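Visit to the Praser sorting cell, Siddiqui demo floor

We buy reclaimed control parts by the crate at Priltville, and sorting them takes up most of Sunday. Praser is a rental kit: belt, trays, gripper arms and setup, quoted to us at 1697 a month. I went to see it run on push-button switches.
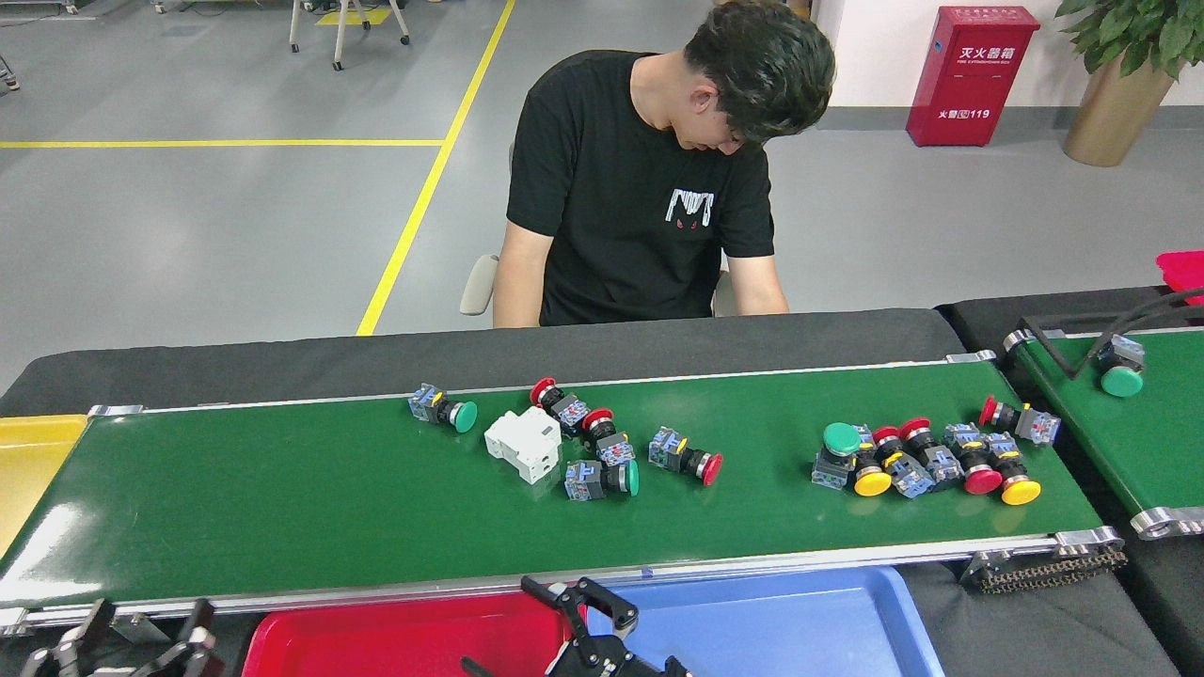 Khrystyna Sydorenko asked whether the price covers retraining when the parts change. It covers the first 65 part types. After that each one is billed separately, and she thought that would add up fast for a shop like ours.

The belt unit comes as one piece and the trays lift out for emptying. Power is a standard outlet.

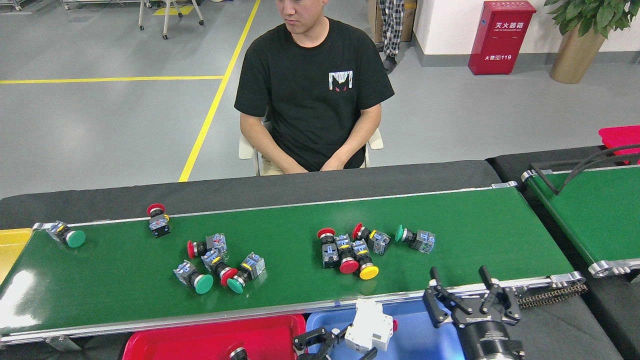

Our own crates are worse than anything a vendor would pick for a demo. We get bent terminals, missing caps and tape residue. I asked for a mixed load and was told that would need a second visit. Still, the switches on the belt pointed every which way, red, green and yellow together, and our stock arrives like that too.

Points I wrote down:

1. Minimum term is 347 days. Biljana Papadopoulos wants that shorter before we sign.

2. Loading is by hand. A feeder is extra.

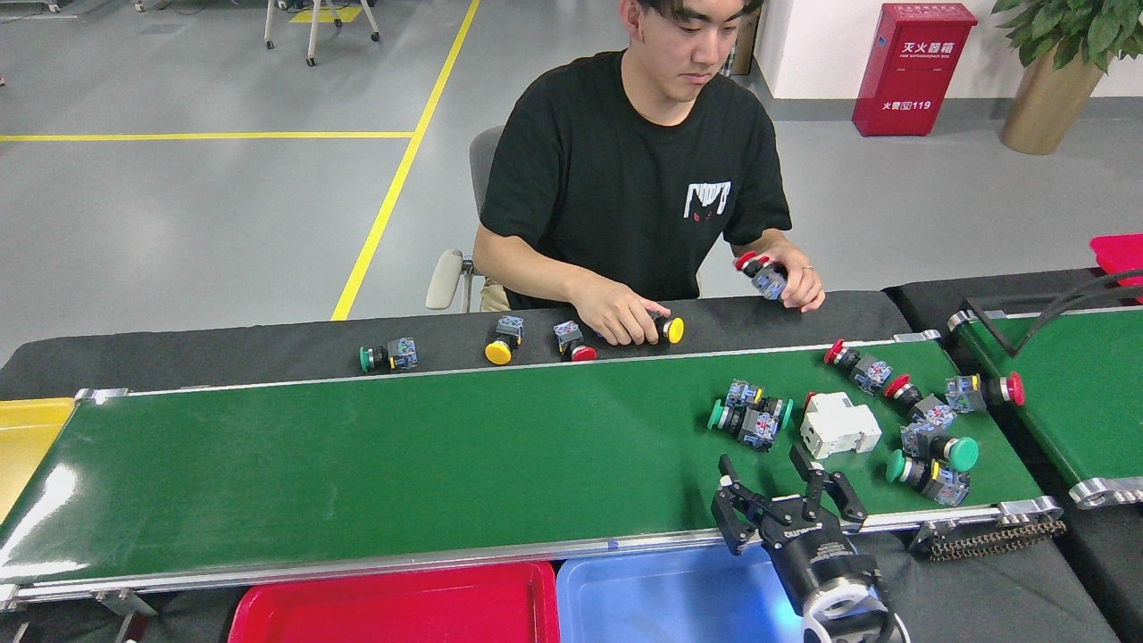
3. Service calls come out of the Celtilero office, weekdays only.

The quote allows for more than 200 parts an hour on one shift. I would plan on less for the first month

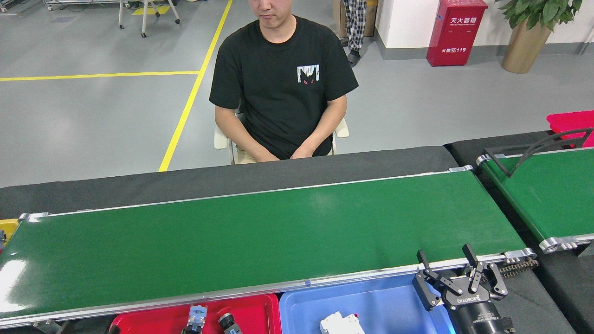 and keep our sorting bench in place until we have our own numbers. The second visit is set for February, with two of our crates.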